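How to get candle wax off a table

We eat by candlelight a lot from November on (my husband Duarte likes it, and I like not seeing the dust), so I've had plenty of practice with this one. I used to go at the drips with a butter knife the second they landed. Please don't do that! You smear the soft wax into a bigger patch and you can scratch the finish while you're at it.

First thing, blow out the candle and leave the spill alone until it's hard. If you're in a hurry, put a couple of ice cubes in a sandwich bag and rest it on the wax for up to 11 minutes. Keep a dish towel under your hand, the bag sweats like crazy.

Then get an old plastic card. Mine is a Virnetti loyalty card from a store that closed ages ago. Hold it nearly flat and push gently at the edge of the wax. Big drips usually pop off in one piece, and I save those for melting down later. Go slowly around the thin bits.
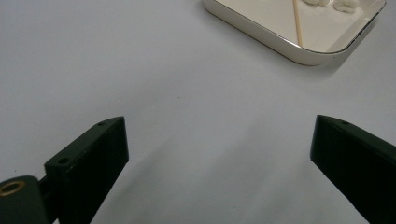
Now for the cloudy film that's left. Lay two paper towels over the spot and warm it with a hair dryer on low, keeping the dryer moving. Press down with your palm, lift, and switch to a clean part of the towel. I do this maybe three times. If your table has a waxed or shellac finish, skip the dryer completely and just buff with a soft dry cloth, as heat can turn those finishes white.

Last, one drop of dish soap in a bowl of warm water, a wrung-out cloth, a quick wipe, and dry it right away.

Colored candles are trickier. My sister-in-law Natália had a red stain that stayed put after all of this, and a baking soda paste got most of it out, but try that on a hidden corner first. It's a mild abrasive and it can dull a shiny top.

For tablecloths the steps are different (you'll need an iron), so I'll do those in a separate post.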